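Katalin Pálfi
2022-11-18

Thread on stripping and sorting old desktop towers, for anyone who has inherited a shelf of them and wants usable parts at the end of it. Notes are from the bench at Hurstead. Long, so mute me now if this isn't your thing.

1/ Isolate first. Switch off at the wall, pull the mains lead, hold the front power button down for 5 seconds. Leave the power supply closed. Whatever is stored inside that box stays inside that box.

2/ Side panel off, tower flat on its side with the board facing up. Working on an upright tower means fighting gravity with every screw, and the screws end up under the board.

3/ Blow the dust out before you touch anything. Outside if you can. Hold the fan blades still with a finger or a cable tie. Fluff packed under a cooler comes out in a sheet, and it goes everywhere.

4/ Screws. Most towers mix two threads, coarse (6-32) and fine (M3). They look close enough to swap by mistake, and a coarse screw will ruin an M3 hole in one turn. I use a muffin tin: board, drives, case, expansion brackets.

5/ Drives come out first and get labelled before they leave the bench. Case number on masking tape, stuck to the drive and to the case. Data wiping is its own process and its own thread.

6/ Expansion cards next. One bracket screw, then release the latch at the end of the slot if there is one, then lift straight up. Rocking the card end to end is how slots crack. Sound cards and old modems go in the Petek tray, graphics cards in the antistatic bags.

7/ Memory. Push both clips outward and the module lifts itself. Write the capacity and speed on the bag, as the stickers fall off. We tested 150 modules in July, and 4 threw errors. Old memory is mostly fine. Old drives are another matter.

8/ Cooler and processor. Run the machine for a few minutes before step 1 if it still boots, so the paste softens. Twist the cooler gently before lifting. On a pin-type processor, a straight pull on cold paste can bring the chip up with it and bend pins.

9/ On a socket with pins in the base and pads on the chip, the risk moves to the board. Don't let a sleeve, a cloth or a screwdriver anywhere near it once the chip is out. If you have the plastic cover, fit it. If you don't, tape a piece of stiff card over the retention frame and write DO NOT TOUCH on it.

10/ Decide now whether the board stays in the case. I leave it in if the case is sound. A chassis is the best storage box a motherboard will ever have, and it keeps the power leads matched to the connectors they fit.

11/ Before shelving, go over the board under a good lamp. Capacitor tops should be flat. A domed top or brown crust means the board goes to the Prirnach bin for recycling. Check near the processor socket first, then along the expansion slots.

12/ Board record. We keep one per case, slots read left to right with the memory on the right-hand side:
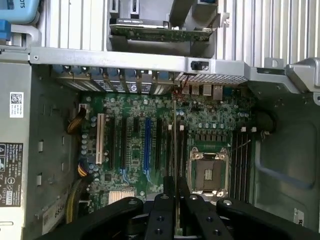

Reading time: 4 min

13/ Record for that one. Expansion: one white PCI, three black PCIe with the third the shortest, one blue PCIe, two more black. CPU: socket empty, metal retention bracket and lever on the board. Memory: four black DIMM slots, all empty. Chipset: small silver finned heatsink.

14/ Slot colour is the manufacturer's choice. On one board blue marks the preferred graphics slot, on another it marks nothing in particular. Look up the manual by the model number printed on the board and copy the lane widths onto the record.

15/ The white PCI slot is worth noting separately. People still ask for boards with one, usually to keep a lab instrument card or an old capture card going. Those requests go on the Sirnasness list and I match them by hand.

16/ Cable check. Supply leads get pushed over to the side of the case and held with a loose hook-and-loop strap. No zip ties. The next person will cut them with side cutters, over a bare board, in bad light.

17/ Panel back on with two screws, record taped to the outside, tower stored upright somewhere dry. A garage in a Canadian winter is cold enough that you should let the case come up to room temperature, closed, before powering anything.

18/ Someone asked by DM if I reuse thermal paste. No. Isopropyl, lint-free wipe, fresh paste at rebuild. A dab the size of a small pea.

19/ Spreadsheet template for the board record is linked in my profile. Columns are fixed, the notes field takes 1,000 characters. Corrections welcome, particularly from anyone with a better system for front panel connectors. Mine is a felt pen and squinting.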